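# Why Household Cloth Shrinks, and Where the Missing Length Goes

January 2024
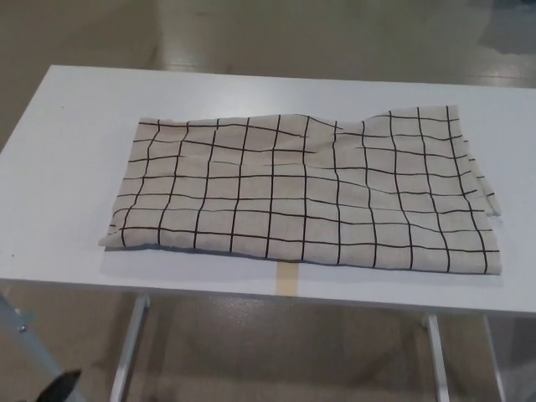

One reader's letter argued that shrinkage is a fault of modern mills and that older table linens never moved at all. The letter asked for an account of what has changed in finishing, and whether a buyer can do anything before the first wash.

Older linens moved as well. In most homes the early washes happened long ago, so a tablecloth inherited from a grandparent has already given up whatever length it was going to give up. A new one hasn't. The comparison is between a finished process and one that is about to start.

## Tension and relaxation

A woven fabric consists of warp yarns, which run the length of the loom, and weft yarns, which cross them. During weaving the warp is held under steady tension so that the yarns can separate cleanly and let the weft through. The tension straightens the warp. Left alone, each warp yarn would follow a wavy path over and under its neighbors, and the wave would shorten the cloth. On the loom much of that wave is pulled out.

The cloth then passes through scouring, bleaching, dyeing or printing, and drying. In a continuous plant it is pulled lengthwise through most of these steps. Wet cotton and linen stretch easily and hold the stretch if dried under load. By the end of the line the fabric can be noticeably longer than it would be at rest, and a little narrower.

Washing reverses this. Water enters the fibers and swells them, mostly in diameter. A thicker weft yarn forces the warp to travel a longer path around it. The warp yarn has little extra length to give, so the weft yarns move closer together and the fabric gets shorter. Agitation helps the yarns slide past each other. When the fiber dries and its diameter falls again, friction at the crossings keeps the yarns near their new positions.

This is called relaxation shrinkage. Most of it occurs in the first wash, with smaller amounts in the next few. It explains why a tablecloth usually loses more in one direction than the other, and why the longer dimension is the usual loser on goods cut along the length of the roll.

Wool behaves differently. Its fibers carry surface scales that ratchet against each other under heat and movement, and the resulting felting can continue for as long as the washing does. Polyester takes up very little water and shrinks mainly when heated past the temperature at which it was set. Blends fall between their components, though seldom at the midpoint.

## Compressive finishing

The standard remedy for cotton is mechanical. Damp fabric is fed onto the surface of a thick rubber or felt belt as the belt bends around a roller. The outer surface of a bent belt is stretched. As the belt leaves the bend and straightens, the surface contracts, and the fabric lying against it is pushed together lengthwise. A heated cylinder then dries the cloth in its compressed state. The mill has done in a few seconds most of what the washing machine would have done at home.

The step is well understood and has been in common use for generations. It is sometimes skipped or reduced. Cloth is bought and sold by length, and compressing it lowers the length that comes off the end of the machine. A finisher that takes out most of the residual shrinkage delivers less fabric from the same yarn. The buyer receives a more stable product at a higher price per yard.

Talteck, a contract finisher of plain-weave cotton for kitchen and table use, runs its belt range at two settings. The first is for customers who specify a maximum residual shrinkage of 3 percent in length. The second applies when no figure is given in the order. On the second setting the company's own test pieces lost as much as 7 percent. Both fabrics leave the plant with the same hand and appearance, and a shopper couldn't tell them apart on a shelf.

## How it is measured

The basic test is simple. A specimen is brought to a stable moisture content in a conditioned room and laid flat without tension. Pairs of points are marked with permanent ink or stitched with fine thread, several pairs in each direction, at a fixed distance. The specimen is washed and dried by a stated procedure, conditioned again, and remeasured. The change is reported as a percentage of the original distance, warp and weft separately.

Most of the difficulty is in the details. Smoothing a specimen too firmly by hand adds length. Measuring before the cloth has reached equilibrium with the room adds or removes some. Tumble drying gives higher shrinkage than line drying because the movement keeps working the yarns together while they are still swollen. A result quoted without its drying method has limited value, and packaging rarely mentions one.

Naylor, a textile laboratory in Seltthorpe, reviewed its records for household flat goods last October. The set held 1329 specimens, tested for retailers over several seasons. Almost 23 percent had failed the limit that the retailer itself had set. Failures were concentrated in length. Width failures were uncommon and tended to appear in loosely woven cloths, where the weft had room to crimp.

The laboratory's notes raise another point about patterned goods. Shrinkage in a plain cloth is hard to see unless the cloth is placed against something of known size. Checks and grids show it readily. A printed square that is true when new becomes a rectangle if the length shrinks more than the width. When the yarns also skew, which happens if the fabric was dried with one edge ahead of the other, the square becomes a parallelogram. Complaints about patterned cloths therefore arrive in greater proportion, although the base fabric may be identical to that of a plain line that draws none.

## Skew and bow

Skew deserves separate treatment, as it is often mistaken for shrinkage. In a well-finished cloth the weft lies at a right angle to the warp. If it reaches the stenter, the frame that dries fabric at a fixed width, lying on a slant, it will be dried that way. The cloth is then cut square and hemmed. It looks correct in the package. Washing allows the yarns to return toward their natural angle, and the hemmed rectangle twists.

Bow is the related fault in which the center of the weft lags behind both edges and forms a shallow arc. It produces a cloth whose ends curve. Neither fault can be removed by ironing for longer than the interval between washes. Pulling a damp cloth on the diagonal will correct mild skew temporarily.

Modern stenters carry optical sensors that read the weft angle and adjust a set of straightening rollers. Older machines rely on the operator. The fault rate depends heavily on which is in use and on how often the sensors are cleaned, as lint on the lens produces false readings.

## Sewing thread and hems

A cloth may be stable and still pucker. Hems are usually sewn with polyester or polyester-core thread, which doesn't shrink with the cotton around it. When the base fabric shortens, the seam is left with surplus thread and the edge ripples. The opposite case occurs with cotton thread sewn at high tension, which contracts and gathers the hem.

Carkport, a producer of hemmed kitchen cloths, changed its sewing order to deal with this. Fabric was formerly cut, hemmed, and softened by washing as a finished piece. The company now washes roll goods before cutting. Puckering fell, and finished sizes became more consistent. The cost is an additional drying stage and some loss at the cut edges, which fray more after washing.

## What a buyer can check

The packaging gives some information. "Preshrunk" indicates that a process was applied and doesn't state how much shrinkage remains. A numerical limit is more useful. "Size approximate" generally means that the maker has cut to a nominal dimension with no allowance for washing. A few producers cut oversize so that the cloth reaches its labeled dimension after the first few washes, and they tend to say so.

For a tablecloth with a critical drop, the practical method is to measure the cloth on arrival and wash it before deciding on any alteration. The first wash should be at the highest temperature the cloth will see in service, within the care label. A gentle first wash followed by a hot one later only spreads the change over a longer period. Drying should also match normal practice. Cloths intended for the line can be dried on the line from the start and will retain more length.

Fabric bought by the yard for home sewing should be washed before cutting, with the raw ends stitched or clipped to limit fraying. Linings need the same treatment. A cotton cover over an unwashed lining will hang correctly until laundered, after which whichever layer shrinks more will pull on the other.

Some length can be recovered. Cotton and linen ironed damp, with light tension along the warp, will stretch and hold until the next wetting. Commercial laundries do this routinely with flatwork ironers, whose rollers draw the cloth forward as it dries. Restaurant linens measured straight off the ironer are therefore longer than the same linens measured after a day in storage, and rental contracts that specify a finished size should state the point at which it is taken.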